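How to put together a food hamper for a housewarming visit

When my husband and I moved to Kekthorpe, our neighbour Yaa Lamptey came to the door at 4 in the afternoon with a basket on her hip. Inside it were rice, salt, a jar of pepper sauce, tea and a cake wrapped in a cloth. We had no plates unpacked and we ate the cake standing up. I have made many hampers after that one, and friends often ask me how I do it, so I decided to write the steps down properly.

These instructions are for one medium hamper, for a household of two to four people. My budget is normally 40 pounds, and the last one I made came to 33.

What you need

A basket or a strong box with handles
A clean tea towel or a piece of cotton cloth
Paper for the bottom, plain brown is best
Eight to ten food items (see step 2)
Ribbon or string, about two metres
A card

Step 1. Ask one question first

Before you buy anything, find out what the family does not eat. You can ask it directly. I used to think this spoils the surprise, but people are glad to be asked. Pork, alcohol, nuts and gelatine are the four things I always check. Gelatine hides in many sweets, so read the small text on the packet.

If you cannot ask, keep to tea, rice, honey, plain biscuits, olive oil and fruit. Remember that honey is not suitable for babies under one year, so mention it to the parents or leave it out.

Step 2. Choose the items

I divide the shopping into heavy, middle and light.

Heavy: a bag of rice, a bottle of oil, a bottle of cordial or juice, jars of jam or chutney.

Middle: boxes of biscuits or tea, a packet of coffee, a small cake in a tin.

Light: dried fruit, spices in small bags, chocolate, crisps if you really must.

Take two or three heavy items and not more. A hamper with six jars looks generous but the person must carry it to the kitchen, and the handle of a cheap basket may come off. It happened to me on a staircase, with plum chutney.

For a household from Ghana, like Yaa's, I put shito and good tinned fish. For a Vietnamese family I buy the rice crackers from Tôn, the small grocery behind the station, where they also help you choose a tea if you are not sure. It is polite to include something from your own kitchen too. Mine is walnut biscuits, if the answer in step 1 allows it.
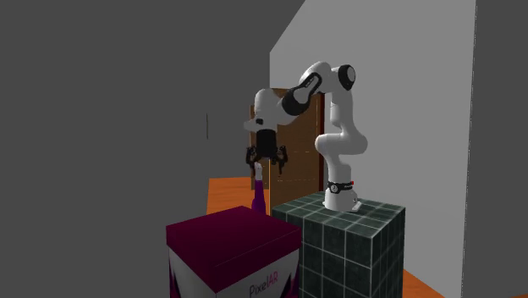
A slim bottle in purple and white and a large box in magenta and white.

Try to have one main colour among the packages. You do not need to buy special things for this, only look at the shelf a little longer. If the tea you want comes in green, take the green biscuits also.

Step 3. Check the dates

Turn every item over and look at the date. I want at least two months left on anything in a packet, because people who have just moved do not cook much in the first weeks. Home baking should be made the day before. Write on a small label what is in it and until when it is good.

Do not put chilled food in the hamper. If you would like to give cheese or butter, carry it separately in a cool bag and hand it over first, so it goes to the fridge while you are taking your shoes off.

Step 4. Build the base

Crush the brown paper into loose balls and cover the bottom of the basket. The layer should be higher at the back than at the front, like a small hill. Press it with your hand. If it goes completely flat, you need more paper.

Lay the tea towel over the paper and let the corners hang out over the sides. Later they will cover the edges, and the family can use the towel afterwards.

Step 5. Place the tall things

Tall items go at the back, boxes beside them or a little in front, and small packets at the very front. Heavy jars belong in the middle, low down, so the basket does not tip when you lift it. Fill the empty spaces with the light bags.

Vegetables are welcome as well. An aubergine, a few limes, a piece of ginger

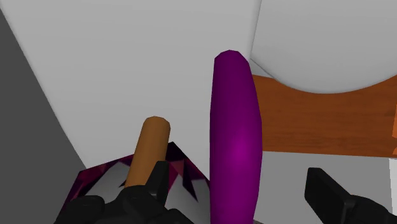 or a string of garlic will make the hamper look less like it was bought ready. Wash and dry them well before you put them in, and keep them away from chocolate and anything with a thin paper wrapping. Onions I do not recommend. The smell goes into the tea.

Step 6. The test

Lift the hamper by the handles and walk once around your kitchen. Listen. If you hear glass touching glass, take the bottles out and put a folded napkin between them. Do this even when you are late — I have skipped it twice and was sorry both times.

Step 7. Close it

I don't use the clear plastic wrap any more. Fold the corners of the towel over the top and tie the string in a simple bow, so it can be opened without scissors. In a new house the scissors are always in the last box.

The card should be short. Write your name, your door number if you live near, and one useful thing, for example the day when the bins are collected. Delali Akpalu from our street writes the phone number of a plumber, and I have copied this from him.

When to bring it

Not on the moving day itself. Three or four days later is good, in the late afternoon. Stay at the door unless they invite you in, and if they do, twenty minutes is enough. You don't need the basket back, but some people will return it with something inside, and then you should accept it without arguing.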